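Moving to a smaller flat, what to do with soft toys and wool blankets

lilian_tanui
Hello all. In May we move from our house in Grernholm to a flat of 71 square meters. The house is from 1950 and it has a big attic, so for many years I did not need to decide anything. Now I must. My question is about soft things: blankets, pillows, toys of the children. The moving company (Jaleck) gave me a price for 300 kilos and every box more is extra. Do you pack such things in vacuum bags or in normal cardboard?

povow_pete
Vacuum bags, no question. I got a whole closet of bedding into two of them.

lilian_tanui
Thank you Pete. But a bag does not make it lighter, and my price is by weight.

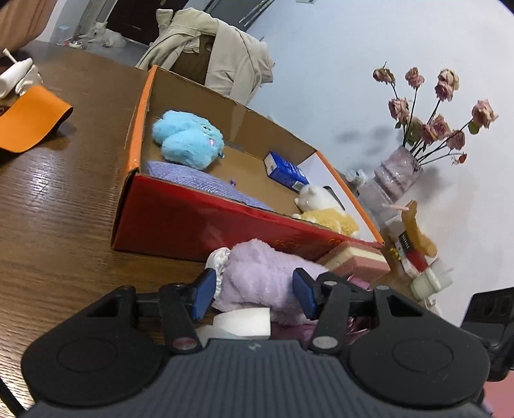

My daughter is 19 and studies in another city, and she told me on the phone "Mama, give everything away, I don't care." I am not sure I believe her. When she was small she could not sleep one night without her rabbit, and we once drove back to a hotel to get it. So I started with the easy things, like the fluffy lavender one by the big open carton, and even with that one I needed a long time. My husband says I am too slow - he is probably right.

Marrow_and_Mint
Please don't use vacuum bags for plush. I did it with my son's bears and after one year the pile was flat and it never came back. Cardboard is fine if the room is dry.

povow_pete
Never had that problem. Ten minutes in the dryer on low and they puff up again.

Marrow_and_Mint
Bedding maybe. Not old toys with glued eyes, I would not put those in a dryer at all.

kaijage_road
Different opinion: keep one box per child, closed with tape, and the rest goes. We paid 381 for a storage unit last year and I opened it twice. For that money I could buy all of it new.

lilian_tanui
One box per child is a good rule, I think I can do this. The wool blankets I will ask my sister. Does somebody know if the charity shops take toys without a label? The labels I cut off long ago, they were scratchy.

Marrow_and_Mint
Ours does not. Call first, and try the animal shelter too.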